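Notes pour l'exposé – « Une cellule à deux bras, côté entretien »
Erby, 21 janvier 2024
Ilgın Sezer

Avant de commencer
Vérifier le micro. Dire bonjour à Esperanza Benavides, qui reprend la cellule en juin et qui va m'interrompre (tant mieux !). Vingt minutes, questions comprises, donc je ne m'étale pas sur le choix des bras.

1. D'où je parle
Je m'occupe de la cellule Grillent chez Prindside. Je ne l'ai pas conçue, je la garde en état, et c'est un métier un peu différent : je passe plus de temps avec un chiffon et une clé Allen que devant un écran. La tâche, vous la connaissez presque tous : prendre des viennoiseries factices sur un plateau et les mettre dans un sac cadeau en papier. On en est à 613 essais enregistrés dans mon cahier, dont 117 que j'ai arrêtés moi-même à la main.
Laisser un silence, quelqu'un va demander pourquoi. Répondre : presque toujours à cause de l'anse.

2. La base : le rail
Les deux bras sont montés sur le même rail en aluminium, devant la table. C'est pratique pour le réglage, on desserre, on glisse, on resserre. C'est aussi le piège, parce qu'un bras déplacé d'un cheveu, ça ne se voit pas à l'œil et ça se voit très bien au bout des doigts de la pince. Je trace maintenant un repère au feutre fin de chaque côté des platines, et je le contrôle tous les matins avant la mise sous tension. Deux minutes, café à la main – enfin, café posé loin.
Raconter ici l'histoire du bras gauche remonté à l'envers ? Seulement si la salle est réveillée.

3. La cellule au travail
Afficher les deux vues, laisser les gens regarder, ne pas parler tout de suite.

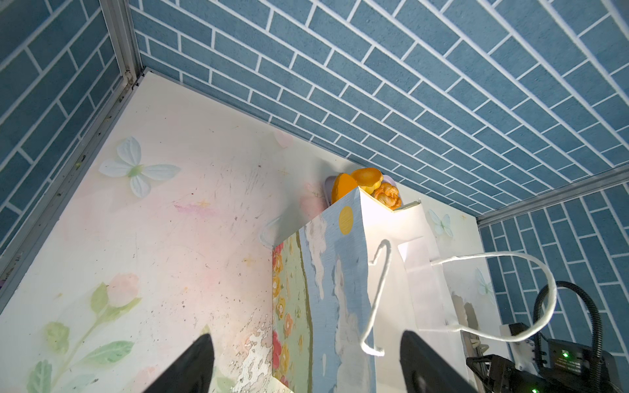

Vue de la pince, puis vue d'ensemble.

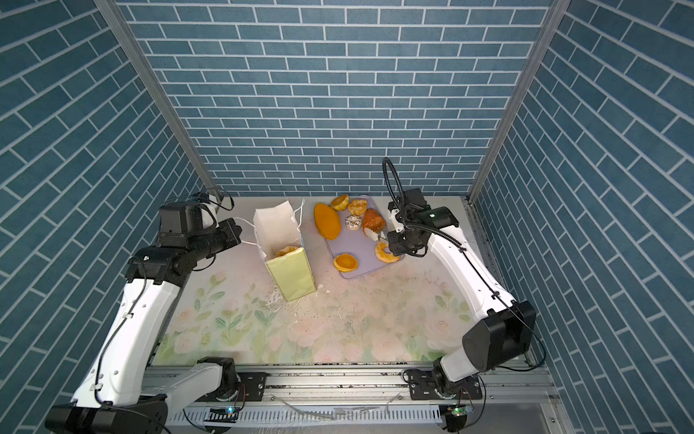 4. Les miettes
Alors oui, les pâtisseries sont fausses et il y a quand même des miettes ! Des débris blancs sur le tapis, surtout devant le sac et au milieu de la table. Je soupçonne les pâtisseries de s'effriter, mais je n'ai pas fait l'analyse, donc ne pas l'affirmer trop fort. Je passe l'aspirateur à main à la fin de chaque série, bras au repos et alimentation coupée. Pas de soufflette : j'ai essayé une fois, j'en ai retrouvé jusque dans les connecteurs.
Le tapis s'use aussi, l'impression s'écaille par endroits. J'en change quand l'écaillage se trouve dans la zone de prise. Esperanza voudrait un tapis uni, moi j'aime bien les roses, on en reparlera.

5. Les câbles
La gaine souple noire qui fait une boucle au-dessus de la pince droite, c'est ce que je surveille le plus. Trop courte, elle tire sur le poignet en bout de course. Trop longue, elle vient se promener dans la zone de travail. Ma méthode est bête : j'amène le bras à la main dans ses positions extrêmes, je regarde la boucle, je corrige la fixation d'un cran et je recommence. La dernière gaine a tenu 422 heures, celle d'avant beaucoup moins, elle frottait sur un angle.
Penser à dire que le voyant vert sur le poignet ne garantit pas que tout va bien. J'ai eu un faux contact pendant une semaine entière avec un beau voyant vert.

6. Le sac
Le papier est léger, l'anse est souple, et les doigts adorent l'attraper. Je remplace le sac dès que le bord supérieur se ramollit, après environ 26 essais. Pour le positionnement, Fan (notre petit logiciel de suivi, pas un ventilateur, on me pose la question à chaque fois) me sort une image de référence, et je recale à la main.

7. Ce que je laisse à Esperanza
Le cahier, les repères sur le rail, deux gaines neuves dans le tiroir du bas, un jeu de doigts de rechange. Le couple de serrage des platines est noté en première page du cahier, en rouge.
S'il reste du temps : montrer la page du cahier où j'ai noté les arrêts. Sinon, passer directement aux questions et rendre la télécommande à Erby, ils n'en ont qu'une.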